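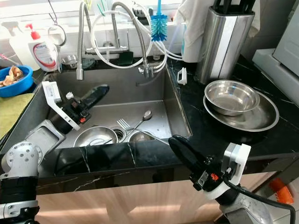

The form asked for the width of the sidewalk. She had written thirteen feet the first time, and the city wrote back that thirteen would be fine if she could show how she got it. So at six in the morning she went down to Ersoy Street with a tape measure and a piece of chalk.

The tape only went to 12. She measured to the end of it, made a mark, and started again from there. A man waiting for the Ellbridge bus watched her do it.

"You putting in a patio?" he asked.

"A bench."

"What for?"

"For the bus stop."

He looked at the pole with the sign on it, and at the low wall of the Drukader Bakery, where the older riders sat until the owner came out with his hose. "They took the last one," he said.

"I know. I have the letter."

The letter was three years old. It said the bench at stop 1,143 had been removed for repair and would be returned to service in 30 days. She had called 23 times since then. She kept the dates on the back of the envelope, and when the envelope was full she used another one.

The man came over and held the end of the tape on the chalk mark. It was 13 feet and two inches from the curb to the bakery wall. She wrote it down and had him put his initials next to it.

"Does that help?" he said.

"It might."

His bus came and he got on. She drew the outline of the bench on the concrete, six feet by two, set back from the curb the way the drawing on the form showed it. Then she went home, washed the chalk off her hands in the kitchen, and filled out page two again.

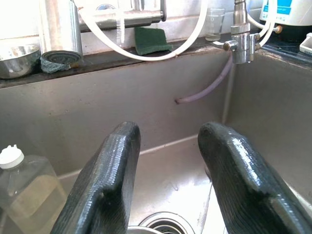
The kitchen sink.

Page two wanted the signatures of 25 neighbors. She had 19. She got four more in her own building before lunch and one from the woman at the Sundon Laundromat, who signed without reading it and asked if it was about the parking.

That left one. At five she walked back to Ersoy Street. It had not rained and the outline was still there. Three people waiting for the bus were standing inside it, close together, facing the street. A fourth had set her groceries down along the back line.

The baker was in his doorway with the hose in his hand, not turned on.

"Is that yours?" he said, and pointed at the chalk.

"Yes."

"It's going to be that big?"

"Six feet."

He thought about it. Then he hung the hose on its hook and asked if she had a pen.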